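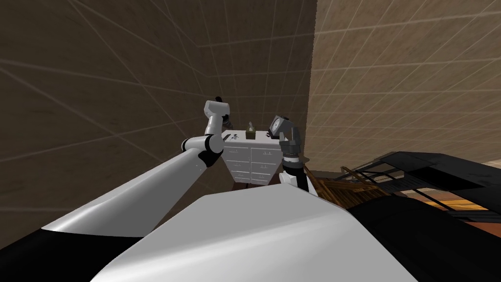 Pre-purchase checklist, two-armed robot, Lorport site. Comments are typed under each item as we went through it in simulation, before a penny of the equipment budget is committed. I've been looking forward to this one! The test task is the tidy-up job at a white chest of drawers set in the corner, with a wooden chair to the right of it, and that chair matters more for planning than I'd expected - it goes on the floor plan from now on.

Checked 2018-05-29

1. Floor space marked out
OK. Allow for the arms as well as the body. Wundolley's quote covers the base only, so ask for a full reach drawing.

2. Furniture near the working area listed
OK. Chair and the black piece beyond it both added. Price for moving them: nil, we can do it ourselves.

3. Emergency stops
OPEN. Quote has 2, one on the robot and one on the wall. I'd like a third by the door, please get a price.

4. Grippers
OK so far. Small black gripper with short fingers on the left arm, grey gripper housing with a round dial-like sensor on the right. Spare set to be costed separately.
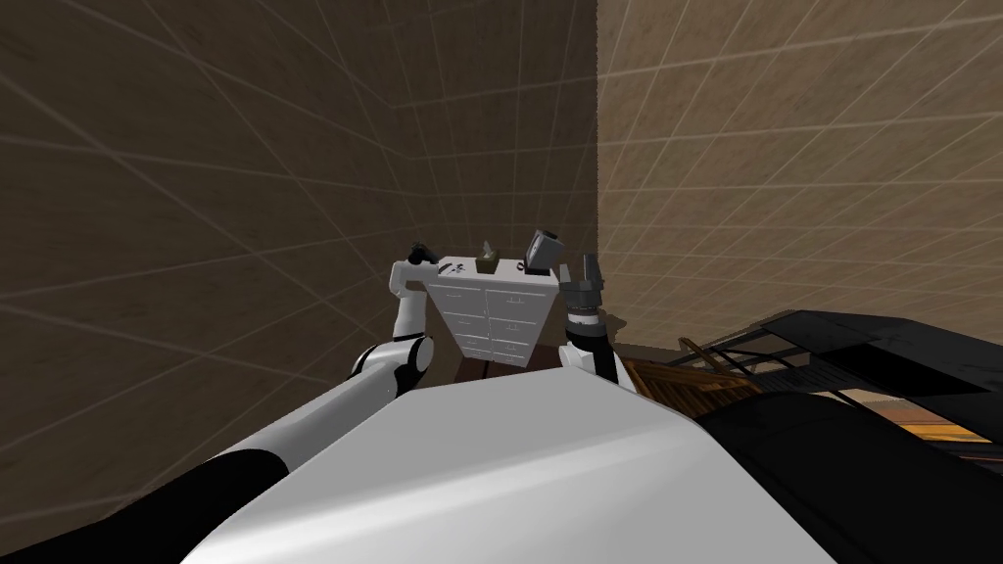
Source: simulation render, Lostden planning file

5. Items on top of the furniture
COMMENT. Lovely test, this. The tissue box shape sits near the middle and there's a bigger dark grey object at the right end, close to the right gripper. Add a clearance check at that end before we sign anything.

6. Handles and drawers
OPEN. The handles are small. Ask Priedītis for a sample drawer front we can try on the bench.

7. Guarding
OPEN. 5 panels quoted, gate extra. Gate is not optional, put it in the main budget line.

8. Warranty and servicing
OK. 24 months, 2 visits included. Really pleased with this. First visit to be booked for October.

Items 3, 6 and 7 to be closed before the order goes in.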